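Thread on bedroom condensation, from someone who has now lived with it in two flats. Mostly about where the water comes from and where it goes. Written up April 2022, with the windows finally dry in the mornings.

The flat is a first-floor one in Namatbridge, solid brick walls, double glazing put in by a previous owner. Two outside walls in the back bedroom, one facing north. No fan except in the bathroom.

Some terms first. Relative humidity is how much water vapour the air is holding compared with the most it could hold at that temperature. Cool the air without removing any water and the relative humidity goes up.

Dew point is the temperature at which that figure reaches its limit and water starts to come out. If a surface in the room is below the dew point it gets wet. The thermostat setting in the hall does not come into it directly.

So there are two ways to keep a wall dry. Make the wall warmer, or make the air drier. Everything sold for the purpose does one or the other, or claims to.

Anti-mould paint does neither. It has a fungicide in it which slows growth for a while. The wall is as wet as it was before.

Sources of water in a bedroom, largest first in my case: people breathing, washing drying on an airer, air drifting in from the kitchen and bathroom. Houseplants get a lot of blame for the few I own.

A closed bedroom door overnight keeps the sleeper's moisture in. An open one lets it spread through the flat, which helps the bedroom and does nothing for the total. I sleep with it ajar.

Heating. I used to let the back bedroom go cold and heat the living room. This is the worst arrangement available. Warm damp air moves into the cold room and leaves its water on the first cold thing it finds, usually the corner behind the wardrobe.

The room is now held at 17 degrees all night. That costs more in gas. The wall surface stays above the dew point except in very hard frost.

Wardrobes. Pull them off the outside wall by a hand's width. Air behind a wardrobe hardly moves, so the wall there gets almost no heat from the room. Mine had black spotting in the shape of the back panel.

Same goes for a bed pushed up to an outside wall, and for a mattress laid on the floor. The underside of a mattress is a cool surface with a damp person on the other side of it. Slats help. Drawers underneath do not.

Turn the covers back in the morning and leave them for an hour before making the bed. My grandmother did this and gave the reason as "airing", a fair description of the physics.

Measuring. I have a Kanaujia hygrometer on the shelf and a second one of the same make on the floor by the north wall. They were put side by side for a night first to see how far apart they read. The floor one reads slightly high, and I subtract the difference.

A single reading tells you very little. Humidity goes up when someone showers and comes down after. What you want is the overnight low in temperature and the humidity at the same moment. Any model with a memory will do.

Surface temperature is the other half. A cheap infrared thermometer is good enough on painted plaster. It is poor on glass and useless on shiny metal, where it mostly reads the reflection of something else.

Ventilation. The building has 3 air bricks on my side and one had been painted over on the outside. Clearing it took ten minutes with a scraper. I should have looked in the first year.

Trickle vents stay open all winter. People close them against the draught and then buy a dehumidifier to do the same job with electricity. I know this as I am one of the people.

The dehumidifier is a Dillach, compressor type. Compressor machines work well in a warm room and badly in a cold one, where the coil ices up and they stop to defrost. For a garage you want the desiccant type.

Electricity used by it, read off a plug-in meter: 114 kWh the first winter, 106 the second. I had expected a bigger drop after clearing the air brick. The second winter had more washing in it, so the comparison is not a clean one.

Where to put it: near the washing if you are drying washing, otherwise in the middle of the flat with the doors open. Not in a corner facing the wall. The intake needs clear space.

Those little tubs of crystals: fine in a closed cupboard, hopeless in a room. The tub fills up and looks impressive, but the amount is small next to what one person gives off overnight.
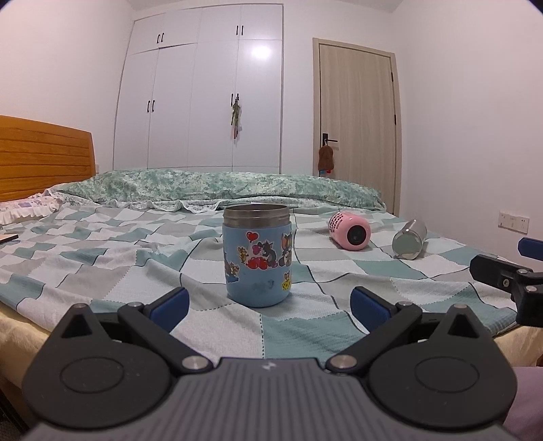

Back bedroom, light blue cup on the bed.

Windows. Wiping the glass in the morning does work, provided the cloth is wrung out down the sink and not hung on the radiator. On the radiator the water goes straight back into the air – same litre, second lap.

The previous flat, in Gidside, was newer and better insulated and had worse condensation. It was close to airtight and the bathroom fan was wired to a switch the landlord had hidden in a cupboard. Good insulation with no ventilation is still a damp flat.

If the wet patch is there in May as well, it is probably not condensation. Look for a gutter joint, a cracked sill or a pipe. Condensation follows the cold weather, leaks follow the rain or the plumbing.

Still to do: insulated plasterboard on the north wall, if I can find out what it does to the skirting and the socket. Will add to this thread once I have a price.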